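The Fifteen-Minute Floor, or How I Fell in Love With My Spare Room Again

I have been promising a post about the spare room for ages, and after the long weekend with the cousins I finally have something to say about it! Bed on the left, sofa bed on the right, one small nightstand between them, and a strip of carpet down the middle that collects everything anyone has ever dropped.

So let's talk about litter, laundry piles and why I start with the floor.
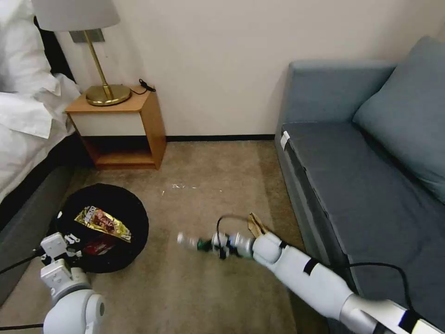
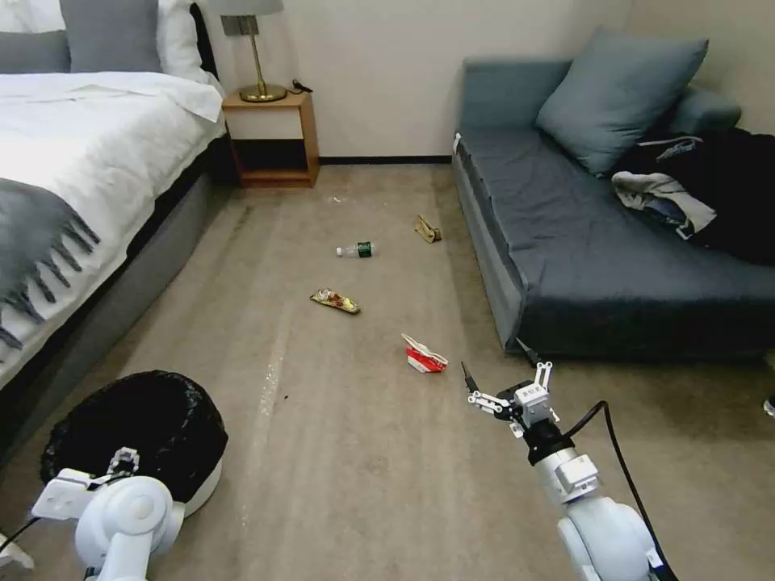
The spare room, bottle and all

Afia Agbenyega
Writer and chief tidier, Plurkness

I used to start with the bed. My mother always did, and I think most of us copy whoever taught us. You make the bed, the room looks half done, you feel wonderful, and then you spend the rest of the morning stepping over a water bottle. Last September I tried it the other way around and I have never gone back. Floor first, then the sofa, then the bed, then whatever has landed on the nightstand.

The floor is the quickest part and it gives you the most. Plastic bottles go first, being the biggest thing down there and the easiest to kick under the sofa (where they will live until Christmas, ask me how I know). Then wrappers. Then the tiny white scraps, which are my personal nemesis. On beige carpet they hide until the light comes in low, and then suddenly there they all are! I pick them up by hand before I vacuum. Obed Quaye, who has listened to me talk about carpet more than any friend should have to, thinks this is madness and that the vacuum was invented for the purpose. He may be right. I still do it.

A word about the bin. I bring a small round black one right into the room and stand it on the carpet, close to where I'm working. For years the only bin upstairs was in the bathroom, so every snack wrapper meant a little trip down the hall, and on every trip I got distracted by something else (the towels, usually). With the bin beside me I can do the whole floor in one go. I line it, too – nothing worse than scraping something sticky off the bottom of a bin when you were so nearly finished.

Now, the sofa bed. I adore this sofa bed. It's low and boxy and a moody sort of blue, and it is also the best place in the house to dump clothes. The seat is flat, it's right there when you walk in, and a pile on the end of it somehow looks temporary even when it has been there since the weekend. Mostly black things, in our case, all tangled together so that you can't tell a sweater from a pair of leggings until you pull on a sleeve.

I have one rule for the pile and I'm very attached to it: it doesn't get sorted on the sofa. I carry the whole heap over to the bed, spread it out on the white duvet where I can see the dark things properly, and fold from there. Clean goes to the left, laundry goes to the right, and anything I can't decide about gets the sniff test. My sister Guadalupe (sister-in-law, really, Guadalupe Carrillo, but we dropped the "in-law" years back) folds everything in thirds and stands it up on its edge like files in a drawer. I have tried it. Mine fall over.

Once the clothes are off, the big square cushion goes back against the sofa and gets one good thump in the middle. Done!

Then the bed, at last. White bedding shows every wrinkle, and I love it anyway. I take hold of the bottom corners of the duvet and give it two big shakes, let it float down, and straighten the side nearest the wall first. Pillows next, gray ones and white, plumped and leaned up at the head. The gray throw goes on last, across the lower part, with the fringe hanging over the side. I comb the tassels out with my fingers. It takes a few seconds and it makes me happier than it has any right to.

The nightstand barely needs anything, and I wish I could say that about more of my furniture. It's a little wooden one, with a white front and an open shelf underneath. I'm forever being told to put a basket on that shelf, or a stack of books, and I did try books for a while. Guests never read them, and they just gathered dust. I'd much sooner leave the space for people's own things. The lamp stays put – brass base, gray shade, warm bulb – and I run a dry cloth around the base to get rid of fingerprints. Chargers I wind up loosely and leave on top, so whoever is sleeping over can find one in the dark.

When I timed all of this, the floor took me 14 minutes, which I have rounded up to 15 for the title. The first time I did it, back when I was still walking to the bathroom bin, it took nearly twice that.

A few of you asked after the last post whether I vacuum before or after making the bed. After! Shaking out a duvet sends fluff everywhere, and it all comes down on the carpet. I go in long strips from the nightstand toward the door, and I move the bin out to the hallway first.

Selorm Korletey wrote in to ask about getting throw fringe through the wash without it turning into one giant knot. I put mine in a pillowcase, tie the top with a hair elastic and run it on the cold cycle, then dry it flat. If anyone has a better way, please put it in the comments, I would love to hear it.

Next up is the hall closet, and I'm going to need more bins.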